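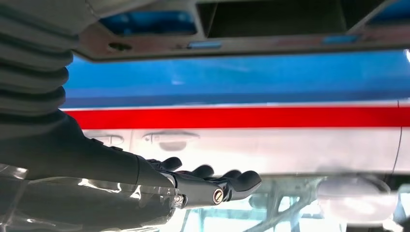

Tesel Banded Livery System
Vehicle body finishes — Trernside Coachworks Supplies

Overview
Code
Colours
Preparation
Care
Ordering

The Tesel Banded Livery System is a matched set of body paints, lining colours and masking materials for vehicles finished in broad horizontal bands. It is supplied to operators, body shops and restoration workshops that need to keep a fleet in one livery over several years, including where panels are repaired or replaced at different sites.

The standard scheme is a saturated blue main band above a bright red stripe, with a white pinstripe where the two colours meet. All three colours are mixed to the same gloss level so that the side of the vehicle reads as a single surface in daylight and under depot lighting. Other combinations may be ordered from the Tesel colour card, which lists 66 shades.

What is supplied

Blue body colour, 5 litre tin
Red stripe colour, 1 litre tin
White lining colour, 250 ml tin
Clear finishing coat with hardener
Fine line masking tape and wide paper masking
Printed setting-out guide for the chosen vehicle length

Primer is not included. The system may be applied over any two-part primer that has been flatted and cleaned in accordance with its maker's instructions. Customers who are unsure whether an existing primer is suitable should send a small painted sample to Trernside before ordering a full set.

Setting out the bands

The setting-out guide gives the height of each band from a fixed line along the lower body. The red stripe should keep an even depth along the whole side of the vehicle, including across doors and access flaps. Where a panel curves inwards, the tape should follow a level line and not the edge of the panel.

The blue band is painted first and allowed to harden overnight. The red stripe follows. The white pinstripe is applied last, over the join, and may be sprayed or lined by hand. Hand lining is slower but gives a cleaner edge over rivets and panel gaps. For customers who prefer not to do this work themselves, Trernside can supply the pinstripe as a cut film in place of the tin of white. The price of the set is unchanged.

Flatting between coats should be done wet, using paper no coarser than grade 800. Masking tape must be removed while the paint is still soft to the touch and pulled back on itself at a low angle.

Cleaning and care

Newly finished vehicles should be washed by hand with cold water only for the first 29 days. After that period a mild vehicle shampoo may be used. Brush washes are acceptable provided that the brushes are clean and the water supply is adequate — dry brushes will dull the blue before they mark the red.

Polish should be worked along the bands and not across them. Stone chips in the stripe can be touched in from the same tin, which keeps for two years if the lid is sealed and the tin is stored away from frost.

Replacement panels

Each set carries a batch number on the lid of the blue tin. Please quote this number when ordering paint for a single door or panel. Trernside retains a record of every batch and will adjust the new mix to suit. For vehicles that have been in service for some time, a loose flap or cover painted in the original colour may be sent in for matching. Matching takes up to 80 working hours and the part is returned with the order.

Related items

Wovberg fine line tape, in four widths
Sarmiento lining brushes, sold singly or in a roll
Tesel colour card, printed on painted stock

Ordering and enquiries

Orders are accepted from trade customers with an account. Sets are mixed to order and cannot be returned once opened, except where a fault is found in the paint. Colour matching enquiries should be addressed to Rommel Ignacio, Finishes Department, Trernside. The counter is open for collections until 4.30 pm.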